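Bench notebook, textile repair, Endville
Mon 30 April

Bedroom day. Beverley Ngata has decided we can't keep writing storage advice for bedding we only ever meet on a worktable, so I have been sent to the spare room with a notebook and told to think about beds. I have thought about beds. Mostly I have thought about lying down on one.

Starting condition: everything on top of everything. The plan on paper was quilt at the bottom, one item at a time above it, each looked over and then folded away. The plan was written by Jarrah Rutherford, who wasn't in the room. There's a crimson velvet blanket folded on the right side, at least, so one thing can be ticked off. The white glove is sitting on it. The phone and the blue and white cable are on the quilt, and I'd like it noted that neither of them is on the inventory. 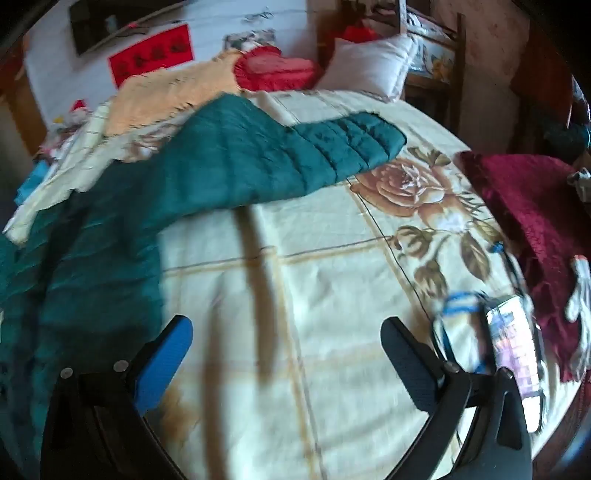 Order of work

1. Clear the small stuff first. Glove to the glove drawer, phone to a pocket, cable to wherever cables go to breed.

2. Pillows off the head end and onto the chair. Don't stack them on the floor. Paora did that in February and we all got to hear from Beverley about it.

3. Velvet goes on the shelf, fold outward, nothing on top. The crinkle is to be left alone. Wiremu wanted to steam it and has been spoken to.

4. Fluffy peach blanket: shake outdoors, comb the fringe with fingers only. The proper comb is still at Lirnstead, on what was described to me as a short loan.

5. Padded teal thing last, because it's the biggest and I don't want to.

A word on number 5. The old card from the Haddad box says "quilted item, large," which must have taken somebody all morning. Evie Dunmore says jacket. Paora says sleeping bag. I have written "padded, teal" on the new card and will defend it. The card number is 28, and it replaces two earlier ones that both said 25.

Folding trial, first go: in half lengthwise, then in thirds. It came out the shape of a loaf and slowly stopped being one while I was looking for the tape. Second go: rolled from the bottom, pushing the air out ahead of the roll. Better, but it took 4 ties and my full body weight, and I don't think we can put body weight in the leaflet.

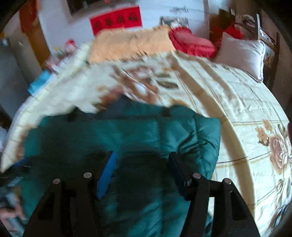

The leaflet is the real problem. Pukbridge want 1000 copies and they want it to say something definite about padding, and what I have so far is "it depends." My instinct is to tell people to store puffy things loose and flat if they have the room, and to change the fold now and then if they don't. Spread over the bed, the teal one still has soft creases all through it, and the top edge bunches up in a ridge where the padding folds over itself. I'd call that a fair picture of what the reader is up against. Evie thinks we should draw a diagram. Evie can draw the diagram.

Also for the leaflet: check the stitching before you fold, and keep the heavy items off the puffy ones. Jarrah's draft has a paragraph on cedar blocks that goes on longer than the cedar would last. Cut it to one line.

Still to do: quilt itself, which I haven't turned over yet. Look at the back for old repairs and measure it properly this time, with the cloth tape. Ask Lirnstead about the comb. Ask again, I mean.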